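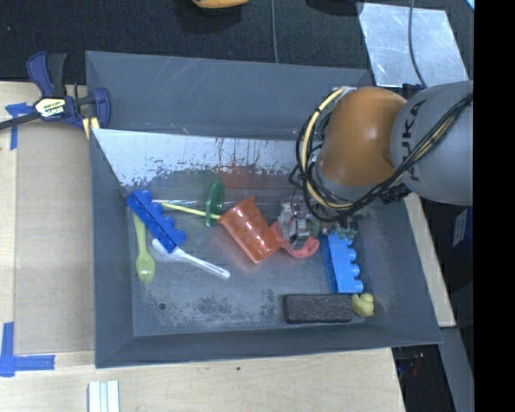

Flunbridge Toy Library: Frequently Asked Questions About the Mixed Bins

Last updated 11/14/24

What is a mixed bin?

A mixed bin is a gray bin filled with small plastic things for free play: toy building blocks, cups, spoons, discs, thin sticks and other loose pieces. You borrow the whole bin, not single pieces. The contents are different in each bin, and they change a little with the years, so please do not expect that your second bin will be the same as your first one.

Which bins do you have now?

We have three kinds. The Gono bin is the general one and most families begin with it. The Bukhari bin has more kitchen pieces, such as cups, spoons and bowls. The Gratwood bin has mainly building blocks, with a few big pieces mixed in. The names come from the streets where the first three collections were kept, and they do not say anything about the age of the child.

For what age are they?

From three years. All bins contain pieces which a younger child can put in the mouth. If you have a baby at home too, ask us for a lid when you come, and keep the bin on a table and not on the floor.

How long can I keep a bin?

30 days. You can extend the loan one time if there is no other family on the list. We send a reminder by e-mail 6 days before the end.

How many bins can I borrow at once?

One bin for a family. Kindergartens and childminders can take two, but please write to us in advance, our storage room is small and we need to bring the bins to the front.

Do I have to sort the pieces before I return them?

No. Many people ask this, and some of them spend a whole evening on sorting the blocks by color. It is very kind, but we empty every bin for washing, and after the washing all is mixed again. Only take out what is not ours, please. We find socks, coins, crayons, and in October somebody's house key (it is still at the desk).

I lost a piece. What should I do?

Tell us when you bring the bin back. For one or two small pieces there is no charge. If a big part of the content is missing we ask you to replace it with something similar. It does not need to be the same brand or color.

How do you know if something is missing?

We weigh the bin when it goes out and when it comes back. The weight is written on the card in the pocket of the loan folder. Please do not lose this card — we need it more than we need the folder.

Do all blocks fit together?

Not always. The blocks are from many donations. Inside one bin we try to keep only blocks which hold on each other, but sometimes one from another system comes in between. If your child is frustrated with a block that never fits, put it in an envelope and give it to us separately.

How should I wash the pieces at home?

You do not have to wash them before the return. If you want to do it during the loan, use warm water and a bit of dish soap, then let everything dry on a towel. Cups should stand with the opening down, otherwise the water stays under the rim. Please do not use the dishwasher. We had spoons which came back bent, and one of them cannot lie flat any more.

Can we use the bin with water or sand?

Water, yes. Sand, only outside, and please rinse the blocks well from the lower side, where the sand sits very firmly. Rice and lentils are also fine if you remove them all. Slime and play dough are not allowed in the bins.

My child only tips the bin over and goes away. Is this normal?

For the first days, yes, we hear it often. You can try to leave only a few things in the bin and keep the rest in a bag in the closet. A cup, a spoon and some blocks is enough for a long game of cooking. Another idea is to hide one piece under the others and let the child look for it. The slanted sides help here, small pieces slide down to the middle and do not stay in the corners.

Can I donate plastic toys for the bins?

Yes, with pleasure. We take hard plastic pieces without batteries, without stickers and without sharp edges. Thin sticks are welcome if they are not cracked. We cannot take soft toys, puzzles, or anything with magnets. At the moment we have more than enough blocks, over 1,000 are waiting in the storage room, but cups and spoons are always needed.

What does it cost?

The yearly membership includes the mixed bins. If you are not a member, one loan costs 7 dollars, and you pay it when you pick up the bin.

Can somebody else return the bin for me?

Yes, if this person brings the card with the weight.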